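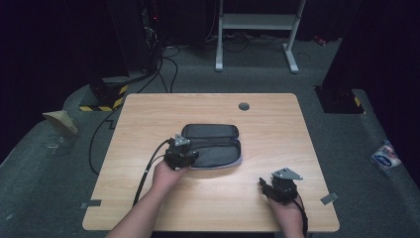
From: Veerle Verschueren
To: Stillow packing and tidying list
Subject: Re: [stillow] Small zip pouches – do they really help?

Hi Lieven, hi everyone,

Oh, I am so glad you asked this! I have been waiting for somebody to bring up pouches for months, and I was going to write you two lines and go to bed, and now look at me with a pot of tea and the whole drawer emptied out on the desk.

Lieven Baert wrote:

> Hello all,
>
> After the January thread on cable drawers I went and bought a bunch of
> small zippered cases, the semi-soft kind that open like a clam. I was
> going to be organized. What I have now is a drawer full of cases
> with cables in them, and I have to open every one to find the thing
> I want. My wife says the drawer was better before, and I'm starting
> to agree with her.
>
> So my questions for the list. Do small pouches really help, or do
> they only hide the mess? How do you decide what goes in which? And
> does anyone have a good way to get a charger with a fat plug into one
> without fighting the zipper? I have broken one zipper already.
>
> We leave for De Haan soon and I would like to pack like a grown-up
> for once.
>
> Lieven

First of all, yes, they help. They help me so much that I have opinions about zippers now. But I had exactly your drawer for a good two years, so please don't throw them out yet!

What changed things for me was giving up on sorting by kind of object. I used to have a pouch for cables, a pouch for plugs, a pouch for adapters and so on, and it looked lovely, and every time I wanted to charge my camera I had to open three of them. Now I sort by what I'm going to be doing when I unzip it. The camera pouch has the camera charger, its cable, the spare battery and the little cloth. The bedside pouch has the phone charger, the long cable, earplugs and lip balm. The train pouch has earphones, a pen and a short cable. Yes, that means I own the same cable more than once. I went through a stage of feeling guilty about it and then I got over it, because the cables were all in the drawer anyway!

When I did the big sort I counted everything (you know me) and there were 213 separate small things in that drawer. Cables, plugs, memory cards, dead batteries, hotel sewing kits, a bike key for a bike we sold. After the sort I had 10 pouches that live in the house, and only five of those ever travel. The rest went to my nephew or to the recycling place, and a few went back in the drawer in an open tray, since I use them every day and a zipper would only slow me down. Scissors and tape don't need a pouch. Please don't put your tape in a pouch.

Now, about the opening. The clam kind you have is my favorite, so you chose well. Lay it flat on the table before you do anything else and run the zipper the whole way, right to both ends. I used to open mine halfway and post things in through the gap like letters, and I'm pretty sure that is what kills zippers, or it killed mine. With the thing fully open and the lid folded back you have two shallow halves, and you can see what you have and lay it in properly. I do it at the desk, sitting down, with nothing else in front of me. It takes a couple of minutes and I find it weirdly soothing.

My order goes like this:

Fat plug first, lying on its side, prongs facing the middle and never the edge. If the prongs face the edge they push on the zipper teeth from the inside, and you will feel it go tight at that spot every single time.

Then the cable, in a loose loop that follows the shape of the pouch. I don't wrap it around the plug anymore. Wrapped around the plug it makes a lump in the middle, and it bends hard right where the cable meets the plug, and I lost a nice laptop cord that way.

Small things go in the other half, and only if that half has a mesh pocket or an elastic. If it doesn't, use one of those tiny drawstring bags that come with earrings. Loose memory cards in a pouch will get under everything and you will be on your knees in a hotel room (ask me how I know).

Then close it slowly, with one hand flat on the lid and the other on the zipper pull. Go around the rounded corners at half speed. If you have to squeeze, take one thing out. I mean it! My rule is that it has to close with no pressing at all, and the one thing that doesn't fit goes in a different pouch or stays home.

On finding things again, you said you have to open every case. Are they all the same color? Mine were. I had bought a stack of gray ones on sale and was very pleased with how they looked lined up – and of course they were impossible to tell apart. I tried sticky labels, which fell off, and I tried writing on them with a silver pen, which rubbed off on the lining of my bag. What works for me is a bit of colored ribbon through the zipper pull. Red for camera, yellow for bedside, green for train, and so on. It costs next to nothing, you can feel it in the dark, and you get to use up your gift ribbon. The pouches with a little fabric loop on the end are even better because you can put a wide ribbon there and write on it. The Gitik ribbon I had left over from a birthday takes ballpoint really well, but I'm sure any matte ribbon does.

And in the drawer, stand them up on their long edge like books, ribbons on top. If they are lying in a pile you only ever use the top two, and the ones underneath turn into a museum. A shoebox lid cut down to size will keep them upright.

For De Haan I would honestly go small. You are going for sea air! When we were there last spring I took two pouches for the pair of us, one bedside and one camera, and the only thing I missed was a plug with more than one socket, since the room had its outlet behind the wardrobe. So put one of those in, outside the pouches, in the side pocket of the bag where it can be as fat as it likes. And keep an empty pouch folded in with your clothes if you have one left over. Sand gets into everything there, and it's so nice to have one clean zipped place for your watch and your reading glasses when you go down to the beach. Shake it out before you come home, though, and brush the zipper with an old toothbrush. Sand in the teeth is as bad as a fat plug.

About the broken zipper: is it really broken, or has the slider come loose? If the teeth are all still there and it just opens up again behind the slider, you can often save it. Take small pliers and squeeze the two sides of the slider very, very gently, one side and then the other, and try again. Go easy, a slider that is squeezed too much won't move at all. Rubbing a candle stub along the teeth afterwards makes them run beautifully. I did this to a toiletry bag my mother gave me and it has been to Sosadberg and back every summer since. If there are teeth missing then I'd stop fighting it, cut the pull off for another pouch, and use the case open as a tray for coins and keys by the front door. Ours has been there so long I've stopped noticing it's a pouch.

One more thing and then I will let you all get on with your evening. Don't do the whole drawer at once. I know I did, but I had a rainy holiday and no one needed feeding. Pick the one pouch you would be most annoyed to forget, empty it out, do it properly, put a ribbon on it, and use it for a week. You'll find out pretty fast what's missing from it and what has no business being there. My bedside one had a travel adapter in it for ages, and I was sleeping in my own bed!

Oh, and does anyone on the list have a good idea for hearing aid batteries? My father keeps his in a jacket pocket with his coins. I gave him a small round case and he says the lid is too stiff for his fingers, which is fair enough, I had trouble with it too. Something with a big zipper pull, maybe, but flat enough for a shirt pocket. I'd love to hear what has worked for other people's parents.

Lieven, tell us how the packing goes, and tell your wife she's allowed to say I told you so if the ribbons don't help.

Happy zipping,
Veerle

P.S. To whoever asked last month about washing them: cool water, a drop of dish soap, zipper open, and dry them tented over a glass so that air gets into both halves. Not on the radiator. I had one that came off the radiator shaped like a potato chip and it never lay flat again.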